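The Awasthis of Illow: Three Generations at the Crease

Friday, May 14, 2021

Satish Awasthi was nine when his father stopped bowling to him in the yard and told him to find someone else. The father, an opening bowler for the Gilano club through most of the previous decade, did not believe that parents should coach their own children. The boy walked to the municipal ground, asked to join the junior nets, and was told to come back when he could see over the stumps.

He came back the following week. He is now the vice-captain of the Illow district side and, at 22, its leading scorer in two-day matches. His younger sister, Urmila, keeps wicket for the women's team and bats at number five. Their grandfather played for the same district in 1956, the year it first entered a side in the regional league.

Families of this kind are less rare in the game than is sometimes supposed. The register kept by the Jernness league lists a good many surnames that recur across two generations, and a smaller group that reaches a third. What distinguishes the Awasthis is the degree to which each generation has declined to follow the one before it. The grandfather was a leg-spinner. The father bowled fast. The son opens the batting and has not taken a wicket in senior cricket.

"My father would have preferred a bowler," he says. "He has never said so, but he still looks at my wrists."

The Illow ground lies at the lower end of the town, on land that was common pasture in 1808 and is marked as such on the oldest map held by the public library. The square was laid much later. It drains slowly, and the early part of every season is played on a surface that favors medium pace. Batsmen raised there learn to play late and close to the body. Visiting teams have been complaining about it for as long as minutes of the league meetings exist.

Harish Grewal, the district coach, considers the ground the most important teacher his players have. He arrived from Peñalver eight years ago, having worked there with boys who grew up on hard, true pitches and who drove through the line from the first over. At Illow he found a different sort of cricketer. His new charges left the ball well, ran hard between the wickets, and had almost no idea how to score quickly once they were settled.

Grewal's answer was to divide the net session. For the first half, his batsmen play as the ground has taught them. For the second, they are set a target and a field and must find the gaps. He keeps the results in a ledger, which he allows the players to read but not to copy. Urmila Awasthi is said to know most of it by heart.

Her own route into the side was less direct than her brother's. Until she was 14, there was no girls' team at Illow, and she played with the boys on the condition that she field at fine leg. She took up wicketkeeping when the regular keeper broke a finger and no one else would put on the gloves. Within a month she had the position to herself. When the women's section was formed, she was the first name entered on the team sheet and, by her own account, the only one who had kept wicket in a match.

She is a quieter presence behind the stumps than many of her contemporaries. She stands up to the medium pacers, a practice Grewal encourages, and has completed several stumpings down the leg side that experienced umpires have described as the equal of anything in the men's competition. Her batting has developed more slowly. She was dismissed in the eighties twice last season, both times attempting to clear the field at midwicket, and she has not yet made a first 100.

"I know what I did wrong," she says. "I would probably do it again. The ball was there to be hit."

The selectors have taken note of both. Meenakshi Rana, who chairs the regional panel, watched the siblings in the preseason matches in March and has asked for them to attend the summer camp at Jernness. Rana played 11 seasons at the top of the order and is known for asking young batsmen more about their running than about their strokes. She believes that Satish Awasthi has the temperament for longer cricket. She is more cautious about his scoring rate, and wishes to see him against spin on a wearing pitch before any further decision is made.

On the sister she is more definite. The region has lacked a specialist keeper for some time, and has used batsmen who could catch. Rana regards that arrangement as having run its course.

An invitation to the camp brings practical difficulties. It lasts three weeks and coincides with the busiest stretch of the district calendar. Illow will have to replace its vice-captain for four fixtures, one of them against Gilano, where the elder Awasthi's name still appears on the honors board and where the family is assured of a noisy welcome. The likely deputy is Satish Sengar, a left-handed all-rounder who has batted everywhere from first to ninth without complaint. The presence of two players named Satish in one batting order has been a trial to scorers for several seasons. The Illow book distinguishes them by surname initial, which has not prevented at least one half-century from being credited to the wrong man.

Sengar and the younger Awasthi joined the junior nets in the same summer and opened together for the under-15 side. Their partnership against Gilano in the final of that year's cup is still discussed at the club - chiefly for a run-out that both men continue to blame on the other. Sengar has since become the more inventive player of the two, and Grewal has suggested more than once that he would have a regional cap already if he had settled on one discipline.

The father attends most home matches. He sits at the bowler's end, away from the pavilion, and leaves at the fall of the last wicket. He declined to be interviewed at length for this article, and would say only that his son's front foot was moving better than it had been and that his daughter should bat higher.

Grewal agrees with him on the second point. From the next round of fixtures, Urmila Awasthi will go in at number three. The change was put to her after training, and she accepted on the understanding that she would keep the gloves.

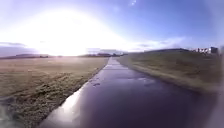 The league program resumes with Illow at home to Peñalver, a two-day fixture in the men's competition, followed by the women's match on the same square. Grewal has asked for both sides to report an hour earlier than usual. He intends to hold the second half of the net session first, with the target set higher than it was last season, and to enter the results in the ledger before play begins.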